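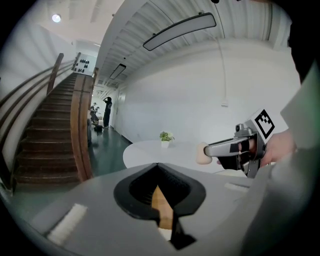 Saving Seed the Slow Way

My grandmother kept her bean seeds in a tin on top of the icebox, and if you asked her how old the line was she would say 1950 and go back to her ironing. I thought of that tin all through December, when I drove out to Clavden to meet the gardeners who keep the Mersha bean going.

It's a pole bean, purple in the pod and cream inside, and it climbs like it's late for something. Forty years ago you could find it on nearly every fence in town. Then the bush types came along, so easy to pick, and the Mersha slipped away until only a few families were still growing it.

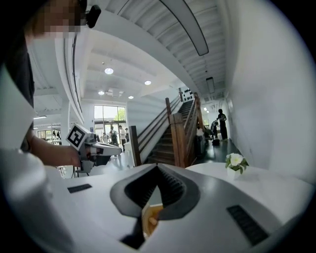

By Nives Messina
7 September 2018

Marlies Kuster was in one of those families, and she still grows her row behind the garage on Pener Street. She leaves the pods on the vine until they rattle – "like a baby's toy," she told me, shaking one by my ear – and she won't be hurried by a neighbor who thinks the whole thing looks dead. If frost is coming she pulls the plants up whole and hangs them by the roots in the shed.

Shelling is done by hand, at the kitchen table, with plenty of coffee. Her friend Geum-ok Ham sorts as they go, setting aside anything wrinkled or split, and those go in the soup. The good ones dry on a window screen for a couple more weeks. Press a fingernail into a bean, Geum-ok says, and if it leaves a mark, give it longer.

After that it's paper envelopes inside a glass jar, somewhere cool and dark, with the year written on every one. Marlies once skipped the year and spent a whole summer growing what she had hoped was the Mersha and was in fact a very nice wax bean (she still sounds a bit sore about it!).

She sent me home with 40 seeds. They're on top of my refrigerator now, in a tin.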